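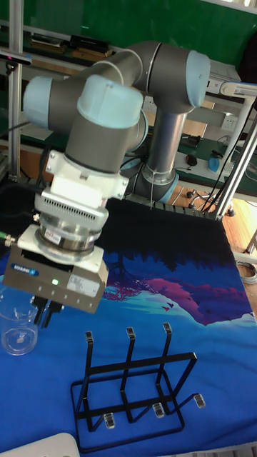 Most of the questions I get about sharing a bench with a robot arm start with the robot, and I always end up steering people back to the table. Before anyone talks about speeds or stop buttons, I like to talk about what is on the work surface, where it stands, and whether everybody who walks up to it can tell at a glance what the arm is going to be dealing with. A glass beaker and a wire drying rack with three prongs make a very good pair to learn on, by the way. Glass makes people careful (it certainly makes me careful!), and the rack has those clear tips on its prongs, which are surprisingly easy to lose sight of against a busy printed cloth when you are leaning in with your nose six inches away. So stand back a little, have a good long look, and then we can get started.

What follows is the set of house rules I've been handing out since I helped with the bench room at Zostamgate. They've been scribbled on, spilled on and argued over, and I think they're better for it. Please don't treat them as a replacement for the manual that came with your arm, or for the risk assessment your workplace ought to have. Think of them as the kitchen-table version, the one you can read with a cup of tea before the first day.

Setting the table

Lay your cloth or mat flat and smooth it out from the middle toward the edges. A wrinkle that means nothing to you or me can tip a light object. Fasten the corners down if the cloth slides at all when you push on it with the flat of your hand.

I'm fond of patterned cloths myself, and there's no rule against them, but do put a small mark where each item should stand. We used to use masking tape and then changed to Bromex dots, which peel off cleaner. Put the mark beside the item, where you can still see it once the item is down.

Leave a hand's width of clear space around anything breakable. If you can't get your fingers around the glass comfortably, move its neighbor over.

Mugs and glasses with handles need one more thought. Decide which way the handle should face, write it on the setup card, and set it that way each time. Kerubo Massawe taught me this one, and I have to say I resisted it for weeks, being the sort of person who puts mugs away any old how at home.

Look at the fingers first

Get in the habit of checking the gripper before you check anything else. Are the fingers open or closed? Is anything in them? An open gripper with nothing between the fingers is where we like to begin and end every run, and I ask people to say it out loud: "Open and empty." You feel silly for a day or two, and after that you feel silly if you forget.

A little green light on the gripper is a nice thing to see, but please don't read it as permission to reach in. Find out from the manual what each light on your own equipment means and copy that onto a card. Ours is a Minja card holder screwed to the side of the bench, and the card says who to call as well.

While you're there, follow the cables with your eyes from the arm down to the tool. You want enough slack for the wrist to turn and no loop big enough to snag a prong or a handle. Look only! If a connector seems to be sitting crooked, stop the arm properly and shut it down the way the manual says before you touch it.

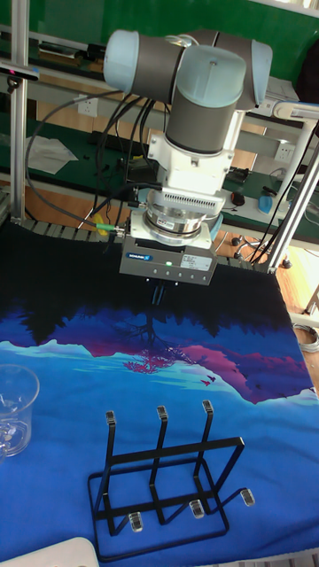

Hands in, hands out

One person runs the arm, and the same person says when hands may go in. With two people at the bench it's so easy for each to think the other has paused it. Agree on your words beforehand. Ours are "stopped," "hands in" and "hands clear," and the arm stays put until the last one has been said and answered.

Keep the stop button where the person running the arm can reach it without stretching, and never hang a jacket over it. I know how that sounds, but I've moved 2 jackets this season already.

Long hair back, sleeves up, lanyards off. Scarves too, once October comes and the room gets chilly.

Floors and the bench behind

Chairs on casters drift. Push them all the way under before you start, and coil any spare cable well away from where people step. I keep a Skadico hook for mine and grumble at whoever doesn't use it.

If glass does break, stop the arm, put on gloves, and lift the whole cloth away with the pieces in it if you can manage it safely. Shake nothing out indoors. Check the gripper fingers for splinters before the next run, with a flashlight held low from the side.

Contact the tips desk | © Bench & Kettle Tips | Back to top
168 shares | 40 comments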